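# Lorena Vergara Named to Gramora's Designers to Watch

Gramora has published its yearly list of designers to watch, and Lorena Vergara, founder of the Pekow studio, is on it for the first time.
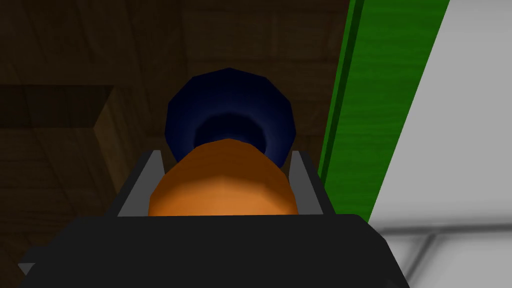

## About the list

Gramora's editors chose 100 people this year from 2796 nominations, the most the magazine has received. Nominations were open to architects, furniture and product designers, exhibition designers, typographers, and teachers. Readers could put forward a name through the magazine's website until the end of spring, and the editors made the final choice over the summer. The full list is in the October issue, which is on newsstands now. Subscribers can read it online.

The list is not ranked. Names are grouped by field, and Vergara appears under "Public Rooms," a section that Gramora added this year for people who design libraries, waiting areas, station halls, and similar spaces.

In its short profile the magazine mentions the reading room at the Oshima Library, which Pekow completed last winter, and calls it "a room that lets people stay as long as they like." It also mentions the studio's seating for the Granolen ferry terminal, now in its second season of use.

## Comment from the studio

"I was glad to see the library in there, because it was a slow job and a lot of people stuck with it," Vergara said. "The editors called me to check the spelling of my name and I thought they were selling a subscription."

She said the credit for the reading room should be shared with Mitsuko Kinoshita, who drew the shelving and the long window bench, and with Haruto Matsuda, the library's building manager during construction. Matsuda asked for the bench to be made deeper after the first mock-up, and the drawings were changed to suit.

Pekow opened with 3 people in a shared office above a print shop. Svitlana Chornovol joined as a partner two years later and runs the studio's furniture work.

## Exhibition and talk

Gramora will mark the issue with a small exhibition at its own gallery. Drawings and models from over twenty of the listed designers will be on view through the end of the month. Pekow is sending a section model of the Oshima reading room and a full-size sample of the Granolen seating, which visitors may sit on.

Vergara will also take part in a public talk at the gallery with Miyuki Fujimoto, who edited the "Public Rooms" section. The talk starts at 6:30 p.m. and is free, but seats must be reserved at the gallery's front desk or by phone. A recording will be added to the studio's news page afterward.

## Other studio news

Work on the children's floor at the Oshima Library has gone out to bid. Construction is expected to take eight months, and the reading room will stay open during that time. Readers should use the side entrance once the front steps are closed.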